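Home | Newsletter | Projects | Open Hours | Parts Wanted | Contact

Workshop notes: hand-held grippers, second pair

The Dratwood build is now at the stage where both grippers can be picked up and used. Each is a hand-held unit with a trigger, a wide-angle camera looking out over the jaws, and a small board in the grip that logs jaw opening. The arm they are meant to teach, the Tulberg, is still in pieces on the back bench and will stay there until its shoulder bearing is replaced.

The shells were printed in two halves. The first set weighed 605 grams per hand with the camera fitted, too heavy for more than a few minutes of work. Thinner walls and a shorter grip have helped, though the seam along the top now flexes if it is squeezed hard. A rib inside the left half should fix that – the file is in the Flullow folder under revision 121.
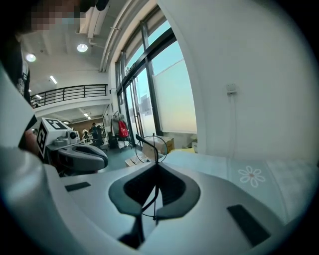

Tracking is the part that has taken the most time this month. Position comes from fitting the camera view against known points, and the fit drifts whenever the lens sees mostly blank wall. The room is kinder than expected in this respect, with black window frames and the mezzanine railing giving plenty of hard edges. Relative position between the two hands is a separate problem. The white cube with the black-and-white square markers, mounted on top of the gripper, handles that whenever the other camera has it in view. At 1000 lines of log per run, lost detections are easy to find: they come in short blocks, nearly all of them when one wrist rolls outward. A larger cube was tried and kept hitting sleeves.

Calibration was redone after the lens mounts were glued. The old values should be deleted from any laptop that still has them. Use the Pritchard script, set the port to 2142, and check that both clocks agree before recording. A difference of one video frame is enough to spoil a two-handed run.

Still open: trigger springs (the current ones are too stiff), strain relief on the camera cable, and a decision on pad material. Silicone grips well but picks up lint. Anyone with offcuts of soft rubber sheet, 2 or 3 mm, can leave them in the tray by the printer.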